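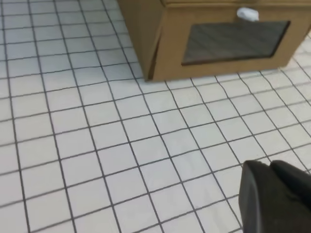 *Small square white tile with dark gray grout.*

# Cleaning and sealing cement grout on small-format floor tile

Revised October 18, 2020. Procedure by Mulugeta Weldu, checked by Kidus Chala.

This page covers interior floors laid in glazed ceramic or porcelain tile with cement grout. Do not use it for marble, limestone or other acid-sensitive stone, or for epoxy grout, which needs no sealer.

Small tile has far more grout per square foot than large tile. Both cleaning time and sealer use follow the length of the joints, so coverage figures printed on a sealer bottle for large tile will be too optimistic.

## Check whether the grout needs sealer

Put a few drops of clean water on a dry joint and leave them for six minutes. If the joint darkens, it is absorbing water and can be sealed. If the drops stay beaded and the color under them does not change, the existing sealer is still working. Clean the floor and stop there.

Repeat the test in the doorway, in front of any sink, and in a corner with little foot traffic. Results often differ across one room. A joint that absorbs water in the doorway and beads it in the corner has a worn sealer, and the whole floor should be treated so that the color stays even.

Look for cracked, hollow or missing grout while you are down there. Sealer does not bridge cracks. Rake out the damaged joint, regrout it, and let it cure for the full time given on the grout bag before going further.

## Materials

- Alkaline grout cleaner. We use Barel concentrate. Any cleaner labeled for cement grout will do.
- Penetrating water-based sealer. We use Merkus Joint Seal, natural finish.
- Stiff nylon brush with a narrow head. No wire brushes.
- Two buckets
- Wet vacuum, or a mop with a wringer
- Small applicator bottle with a brush or roller tip
- Lint-free cloths
- Nitrile gloves and eye protection

Do not mix the cleaner with bleach or with any acid product. If an acid product was used on the floor earlier, rinse the floor twice with plain water before starting.

## Prepare the room

Move out everything that stands on the floor and can be lifted by one person. Vacuum with a hard-floor head, then run the crevice tool along the walls. Grit left in the joints turns to mud once the cleaner is applied and is harder to remove at that point.

Furniture that stays in place needs protection at the base. Tape a strip of polyethylene along the bottom edge, overlapping the floor by no more than the width of the tape. Use low-tack tape on finished wood and take it off the same day.

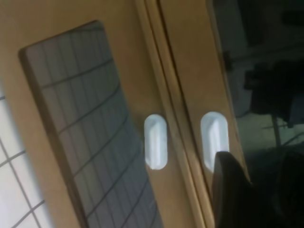

Doors and drawers near floor level should be kept shut while you scrub. Alkaline cleaner dulls some clear finishes, and splashes travel farther than expected with a stiff brush. Wipe any splash with a damp cloth at once, then with a dry one.

Open a window or run the exhaust fan. Turn off floor heating the evening before and leave it off until the sealer has cured. A warm floor dries the cleaner before it can work and makes the sealer flash off at the surface.

## Clean the joints

1. Mix the cleaner at the strength on the label. For Barel concentrate on a floor with ordinary soil, that is 600 ml to a full bucket. For heavy soil, use 800 ml and do not go higher.
2. Start at the wall farthest from the door. Wet a section small enough to reach without moving your knees.
3. Let the solution stand for the label time. Add more if it starts to dry.
4. Scrub along each joint in one direction, then scrub the other set of joints at right angles to the first. On small tile it is tempting to scrub in circles. Circles push the dirt out of the joint and back into the next one.
5. Pick up the dirty solution with the wet vacuum before moving on.
6. Rinse with clean water from the second bucket and vacuum again. Change the rinse water when it turns cloudy.
7. Overlap the next section by one row of tile.

When the whole floor is finished, rinse it once more from end to end. Cleaner residue is the usual cause of patchy sealing. To check, wipe a damp white cloth across a joint. If the cloth feels slick, rinse again.

## Let it dry

Allow 39 hours with normal ventilation. In February, or in any closed room with damp air, run a dehumidifier and allow longer. Grout dries from the top down, so color alone is a poor guide, and dark grout makes it worse because the change in shade is small.

If in doubt, tape a square of clear plastic over the joints and leave it overnight. Moisture on the underside means the floor is still too wet.

Foot traffic during this time should be in clean socks.

## Apply the sealer

Test first in a place that will be covered later. Some sealers darken the joint even when sold as natural finish. Wait until the test spot is fully dry before judging the color.

Shake the bottle gently and fill the applicator. Draw the tip along the joint at a steady pace, leaving it visibly wet but without puddles. Work all the joints in one direction across a small section, then the joints that cross them. Intersections get a double dose this way, so lift the tip slightly as you pass over them on the second run.

Wipe the tile faces with a dry cloth before the sealer hazes. Keep to the shortest time on the label, which is five minutes for the Merkus product. Fold the cloth to a clean side often. A loaded cloth just spreads sealer over the glaze.

Give the floor a second coat only if the first has been absorbed completely. Run the water drop test again after the cure period. Any joint that still darkens gets another pass by itself.

## Problems

**White haze on the tile.** Sealer dried on the glaze. Dampen a cloth with a little fresh sealer, rub the haze until it softens, and buff dry. If it has been there for days, use the maker's haze remover. Sleiman and Tresanard both sell one, and the Tresanard version is easier to rinse.

**Light and dark patches in the grout.** Usually trapped moisture or leftover cleaner. Wait a week before doing anything. If the patches remain, strip the sealer, rinse, dry and repeat.

**Sticky joints.** Too much sealer, or a second coat put on too early. Wipe with a cloth dampened in warm water and ventilate the room.

## Upkeep

Sweep or vacuum before mopping. Use a neutral cleaner and a well-wrung mop. Vinegar wears down cement grout and should not be used on it at any dilution. Repeat the water drop test once a year, starting at the doorway.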